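Salameh Cold Patch, 50 lb bag
Item 801
Sold by Braltthorpe Municipal Supply

Pothole and utility cut repair for town streets, alleys, lots. Straight from the bag, no heating, no tack coat on most jobs. Open to traffic right after compaction. Stocked in our yard all year, January included, which is when most road departments call us in a panic.

Price break at 2 pallets. Towns on a purchase order, see Ordering. Tax exempt cert needs to be on file first or the system adds the tax and then we both have a headache.

What it's for

Potholes in asphalt or concrete. Edge breaks. Water and sewer cuts waiting on the paving contractor. Settled spots next to manholes and valve boxes. Not for overlays, not for whole driveways, please stop asking.
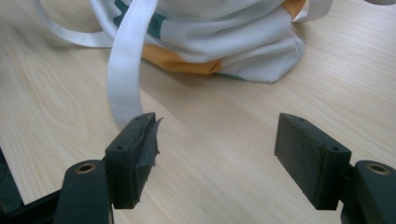 How to put it down

Sweep out loose rock and standing water. Damp is ok. Square up the edges if you have the saw handy, if not go ahead anyway.
Pour in lifts, 2 inches each. Tamp every lift.
Overfill the last one a little so it's proud of the road, then plate compactor or truck tire.
Dust with sand if it's sticky on top.

Deep cuts: stone base first, compacted. Do not fill a deep hole with nothing but patch, it will move on you.

Storage

Keep pallets wrapped and under cover. Opened bags, fold the top over and tape it, use those first. If it goes stiff in the cold bring it indoors overnite.

Ordering

Full pallets ship from Braltthorpe. Single bags are will call only. Liftgate has to be requested when you order, driver can't add it at the stop. Street departments with a board approval step: ask for a written quote, we hold the price until your next regular meeting. Put the PO number on everything.

Quotes and road accounts: Consuelo Villaseñor, ext. 231
Yard and pickup: Bastien Pons, ext. 200
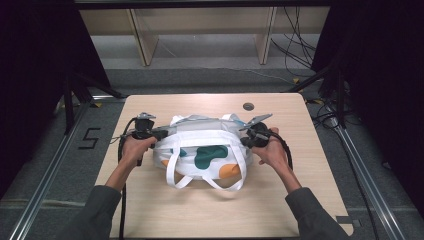
Pickup orders get loaded at the side gate, have your item number ready. Hand tampers, lutes and cones are at the counter, ask for the Mindar tamper if you're doing curb edges, narrower foot. For the small stuff (gloves, marking flags, keel) bring something to carry it in, we don't stock sacks at the counter any more. A white cloth tote with colored blobs on it and long strap handles would do fine, so would a bucket. Patch does not go in a tote. Patch stays in its own bag and goes in the truck bed.

Goes with

Item 200, Pusto crack filler, pourable, for anything too narrow to patch
Item 231, Mindar hand tamper, steel foot
Barricades and cones, see the traffic page

Returns

Unopened full pallets only, restock fee applies. No returns on opened bags or on bags left out in the rain. Torn bags at delivery, write it on the driver's slip before you sign and call Consuelo same day.

Notes

Spec sheet and safety data sheet by email, tell us which item. Bid tab wording for your clerk availble too.

Page updated April 5, 2020. Office closed to walk-ins for now, phone orders and gate pickup as normal.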